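The Prendora Breakup Box
A gift box for the friend who took the celebrity split personally
From Hostongate, packed to order

You know who you are buying this for. She has followed the same famous couple since the first blurry vacation photos, she has opinions about the ring, and when the joint statement went up (at 9 in the morning, before coffee, how dare they) she texted you before she texted her own sister. We love her very much, and we made her a box.
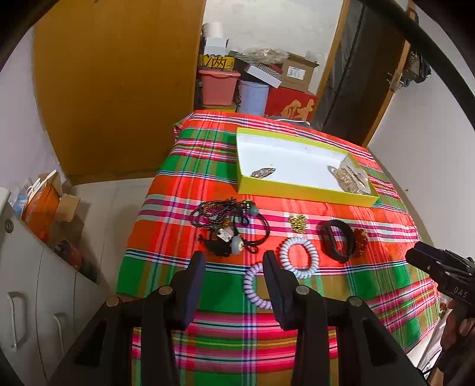
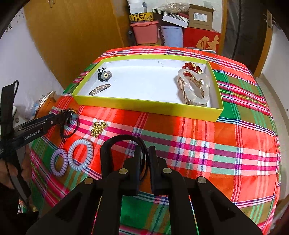
What comes in the Breakup Box

- One gossip journal, lined, 50 pages, with room at the back for timelines and theories
- Four sympathy cards, blank inside, so you can write what you really think of him
- A packet of pocket tissues in a printed sleeve
- A chamomile and orange tea blend from our friends at Sernden
- One pair of fluffy socks, one size, gray or pink

A little about it

Joelle Nseir came up with the first Breakup Box for her roommate, who had stayed up half the night reading comment sections over a couple she had never met and was no use to anybody the next day. It was a shoebox back then, with a notebook and a great deal of tea in it, and it went over so well that three more people asked for one before the month was out. We still pack it much the same way, only with a nicer box and better socks!

The journal is the part people write to us about. It lies flat when it's open, the paper takes a gel pen without bleeding through, and the cover wipes clean, so it can sit next to you on the couch through a whole reunion special with dip.

Choosing a version

The Classic is the one listed above. The Christodoulou edition swaps the tea for a small tin of almond cookies, and it's the one to pick if your friend is more of a snacker (or if they've gotten back together and you need something more cheerful). Both cost the same.

Ordering and delivery

Item number 2546. Orders placed before 4 p.m. go out the next business day. Add your note at checkout and we'll write it out by hand on one of our own cards, so you keep all the ones in the box. Sock colors run low in August, when we restock, so please give us a second choice.

Unopened boxes can be returned. Opened tea and cookies can't, I'm afraid, but do write and tell us if something arrived crushed and we'll send another.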